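Threads > Advertising > Brand mascots

1/ A thread about Flosell dropping its mascot, the sleepy walrus that has been on its soda bottles and in its ads for longer than most of its customers have been alive. I worked on two of the walrus campaigns years ago, at a small shop in Kumotwood, so I have opinions.

2/ What happened, for anyone who missed it. In May the company put up a short video. The walrus packs a bag, turns off the lamp in his ice cave and walks out. No dialogue. The last shot is a new logo, a plain blue wave. The video runs under a minute and it had no teaser campaign before it.

3/ The press note called it "a graceful retirement." It didn't say if he's coming back. I read it three times looking for a hint and there isn't one.

4/ People are assuming it's a stunt. That's fair. Brands have been killing, firing and kidnapping their own characters for a while now, and most of them are back on the shelf by the next quarter. You get a week of coverage when he goes and another week when he returns.

5/ I don't think this is that. The new wave is already on the delivery trucks here. Repainting trucks is slow and it costs real money. You don't repaint trucks for a joke you plan to undo in a few weeks.

6/ The agency changed too. Psarras had the account for eight years and did all the spots people quote. Ovwood took it over last winter. A new agency nearly always wants to clear the room, and a mascot that belongs to the old agency is the first thing to go. I've been on both sides of that.

7/ Some history. The walrus began as a drawing on a delivery crate. He had no name and no voice. The first TV spot gave him the yawn, and the yawn was the whole act for years. He yawns, someone opens a bottle, he wakes up. It was cheap to shoot and it worked in every market without dubbing.

8/ Psarras gave him a voice and a nephew. Sales people loved the nephew. I never met a viewer who did.
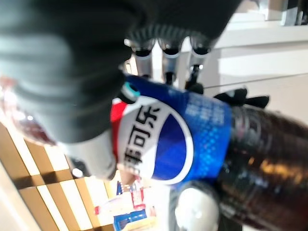
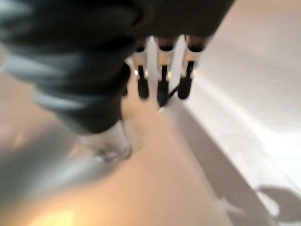
9/ Back to the money. A mascot like this is not cheap to keep. You pay for the suit, the performer, the animation rig, the voice, and the lawyer who chases every car wash that paints him on a wall. When we had him for two days of store visits, the suit had its own van.

10/ The suit also had its own binder. Storage temperature, how to brush it, which doors it fit through. The performer could do 20-minute turns in it and then had to sit down with a fan. Somebody always forgot the fan.

11/ Against that, you get a character that people can pick out from across a parking lot. A blue wave does not do that. Water companies use a wave. So do banks and at least one dentist near me. It may look fine in an app, and I suspect that's where the decision was made.

12/ There's a petition, of course. It had 2,856 signatures when I looked at 9 this morning. That's small for a brand this size. Plenty of people say they miss a mascot and very few of them were buying the drink because of him. I'd guess Flosell checked that before it did anything.

13/ Collectors moved faster. A store display walrus, the tall cardboard one with the nodding head, was listed last night for $200. We threw out a whole stack of those after a trade show. I think about that stack now.

14/ What I'd have done: keep him small. Put him on the cap, or in a corner of the case, and stop writing scripts for him. A character can sit quietly for ten years and still be there when you need him. Once you've filmed him leaving home with a suitcase, bringing him back is a whole campaign.

15/ A few replies ask if Ovwood is to blame. I don't know. The client signs off on everything. In my time a change to the color of his scarf needed four signatures – and the scarf was in one scene.

16/ Also asked: was there really a Christmas spot that never aired? Yes. He fell asleep in a church. It tested badly with older viewers and got shelved. I don't have a copy, please stop messaging me.

17/ I'll add to this if they say anything more about the plans for the fall ads. The old jingle is still on the phone hold line, by the way. I called to check.

Related threads
Why every soda logo got flatter
Jingles that outlived their products
What a trade show booth costs
The case for boring packaging

Get the weekly ad notes by email. You can unsubscribe at any time.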